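Chapter 7
Who Gets to Stay? Asylum and the Making of Border Policy

Few areas of politics move as quickly as this one, or reward a careful reader so well. A single cabinet decision can reshape the lives of people in a dozen countries, and you can trace it from a minister's speech right down to the form on a clerk's counter!

We begin in Erkano, a port town of the kind found on many coasts. In July its council learned that 600 claimants would be housed there while their cases were heard. The town had 150 beds. What followed (a court challenge, two rowdy public meetings and a change of mayor) takes in nearly every theme of this chapter. 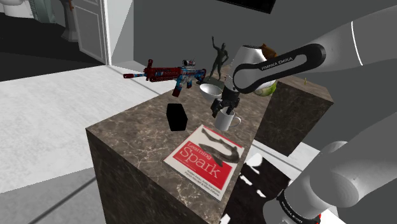 Figure 7.1 A copy of Learning Spark on a marble pedestal, with a white mug and a robot arm.

Man-sik Jeon, who studied the Erkano dispute, argues that the labour market mattered more than party loyalty. Do you agree? Keep his claim in mind as you read Section 2, where we compare Erkano with Trurkar, its neighbour across the strait.

Key terms: asylum claimant, non-refoulement, safe third country, judicial review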